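The sofa that wouldn't match anything
A chat with Warrick Tipoki about stripes, orange cushions and doing up a small sitting room

I'd been told the sofa was loud, and I'd imagined something in the mustardy, slightly faded line, the sort of thing you find at the back of a charity shop. It's a good deal more cheerful than that! Warrick Tipoki had the kettle on when I got to Medham on Thursday, and before I'd even got my coat off he was telling me how he'd nearly sent the thing back.

"It arrived at seven in the morning," he says, "and I looked at it and thought, what have I done? I'd only ever seen it on my phone, where it was the size of a stamp."

He bought it second-hand for 200 pounds from a couple in Sheehan who were moving to somewhere smaller, and paid another 118 to have it brought over (which still annoys him, you can tell). He'd been looking for months. The rest of the flat was more or less finished by then, and the sitting room was where everything got dumped, including, for most of the winter, a bicycle and his daughter's Kumon folders.

"I wanted one thing in here that wasn't sensible," he says. "Everything else I own is sensible. I've got sensible saucepans."

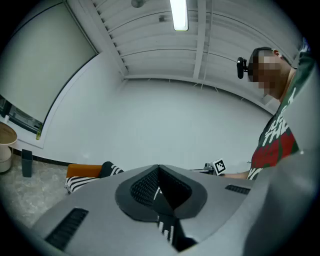

Leaning in, green T-shirt and all.

I ask how small is small, and he laughs and says he measured it wrong twice. The first sofa he fell for wouldn't have gone through the door. The second would have gone through the door and then stayed there, because there was no way of turning it. By the time this one came up he'd got into the habit of marking things out on the floor with newspaper, and he swears by it.

"Newspaper, masking tape, and then you live with it for a weekend. You walk round it. If you've kicked it by Sunday night, it's too big."

He's a great one for living with things. The sofa spent its first few weeks flat along the wall, and he couldn't work out why he never sat on it. Then he pulled one end out to hoover, got distracted by a phone call, and left it on a slant. He's kept it at an angle ever since, and he reckons the whole room feels friendlier for it. "My mum comes round and tries to straighten it," he says. "Every time. I've given up arguing with her, I just wait till she's gone home."

Then there are the stripes. They're wavy, white on black, and they run over the seat and up the back. He'd assumed he would have to calm them down, so he went out and bought a grey throw, then a cream one, then a sort of oatmeal. All three looked dreadful and all three went to his sister. What settled it was giving up on calm altogether and picking out the orange of the armrest. He found a cushion in a mustardy orange in a little shop called Utau, and that was that.

"One cushion," he says firmly. "I had four at one point. You couldn't sit down! You had to move them on to the floor first, and then you had a floor covered in cushions."

I tell him I've got six on mine and he looks at me with real pity.

We get on to keeping it all nice, because I'm nosy about that sort of thing and because I have never in my life kept a sofa tidy for longer than an afternoon. Warrick is very good on this. He has a nightly routine that takes as long as the kettle does: anything that's on the seat goes back where it lives, the seat gets a brush down with the flat of the hand, and the cushion goes up on its end, at the left, against the wall. It always goes at the left. He can't explain why, and when I push him he only says that it looks wrong at the other end.

"And I keep a bin in here," he says. "People think that's odd, a bin in the sitting room. But where do you think the wrappers go otherwise? They go down the side of the sofa. I found 500 grams of pick and mix down the side of my last one. I'm not joking, I weighed it."

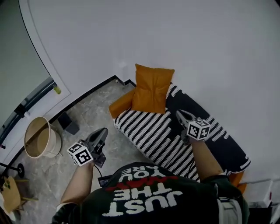

What he'd do differently

Quite a lot, as it happens. He'd sort the floor out last, for a start. The tiles have a grey marble look that he loves, but he had the room done before he'd got any furniture in it, and he spent the next month terrified of scratching them. The sofa came in on two old duvets. "We slid it," he says, "like curling."

He'd also have kept a better eye on the money. He wrote everything down in the back of a diary, and by June the room had come to 2,531 pounds, floor and paint included. He'd told himself it would be half that. When I ask where it went he reads me the list, and it's mostly paint. He got through three whites before he found one he could stand in the evenings.

Would he buy the sofa again, though? He has a think about it, and tops up my tea.

"I'd buy it again tomorrow," he says. "I'd just get someone cheaper to drive it."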